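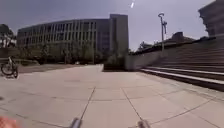 Day three of learning to skip count in my head while walking, or whatever you want to call what the long-distance knitters do when they design a pattern on foot. I have been stuck on the blanket since the end of winter and this morning it finally came unstuck! I'd been trying to work out the border on the couch with a pencil, rubbing out and rubbing out, and it only made sense once I was outside and moving. I think it was the paving that did it. Big pale grey squares with thin dark lines between them, running away from me in a grid, and the greys don't quite match from patch to patch, a bit lighter, a bit darker. I looked at it and thought, well, there's my blanket. Plain squares, a skinny dark join, and let the colour wander by itself.

So the flower motifs are out. I'm a little sad about them because I'd made 14 already and they are sweet things, but they can become a cushion. The new plan is plain garter squares in four greys and one cream, joined with a single dark row in charcoal. I wrote it on the back of my hand at the lights and then again on the bus ticket, in case of rain.

Came home and pulled every ball of grey out of the cupboard. I had forgotten how much Gramura I bought when the shop was clearing it. It's an eight ply, a bit hairy, not the softest thing you'll ever put against your neck, but it washes like a dream and the colour has that dusty look I'm after. The balls have 200 metres on them, so even allowing for my tension (loose when I'm happy, tight when the footy is on) there's plenty. The Drumell is nicer to hold but it splits, and I am not going to fight a splitty yarn over this many squares. I'll keep it for the charcoal joins, where I can go slowly and watch what I'm doing.

Made a test square after lunch. Cast on 30, knitted until it was as tall as it was wide, cast off, pinned it, stood back. It was good! Slightly trapezoid, if I'm fussy, but I'd cast off too tightly and I know how to fix that. Second one on bigger needles for the last row and it sat perfectly flat. I made a cup of tea to celebrate and forgot to drink it.

The joining is the bit I'm most excited about and the bit I know least about. I've always sewn my squares together with mattress stitch and hidden the seam as best I could. This time I want it to show. A crochet slip stitch on the right side gives a raised line, like a cord, and a flat double crochet gives something wider and softer. I tried both on scraps and I like the cord, only it pulls in at the corners where four squares meet and you get a pucker. Steaming helped on one corner and did nothing on the other. Will try a hook one size up tomorrow.

Spent far too long this evening reading the old Pruitt booklet, the one with the orange cover and the page missing. It has a whole section on joining that I must have skipped when I was younger and only wanted to make jumpers. They say to lay the whole blanket out on the floor before you join a single edge, and to leave it there overnight so you see it in morning light. I love that. I don't have the floor for it, but I could push the bed over and do it in halves.

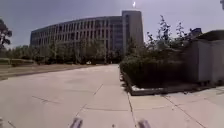
I put the joining question up on the Demine board before tea, and the first reply came from Wattlebird, who told me to join in long strips first, all the way down, and then do the crossways seams in one go without breaking the yarn. The trick at the corners, according to Wattlebird, is to make one loose chain as you cross over and never to go into the same stitch twice. The message finished with "and weave your ends in as you go, or you'll be sorry in July". Fair enough. I have a cardigan in the cupboard that was finished two winters ago apart from its ends, so I was in no position to argue.

The loose chain works, by the way. I tried it straight away on four of the little test squares and the pucker has gone down to almost nothing. You can feel it with your thumb but you can't really see it.

Things for tomorrow. Find the bigger hook — it's either in the sewing tin or in the car. Wash a test square properly and see whether the charcoal runs into the cream. Cast on the first real square on the bus, and keep the pattern in my pocket so I can stop writing on my hand.

Hands a bit sore. Two and a half squares done. Light off at eleven, I promise.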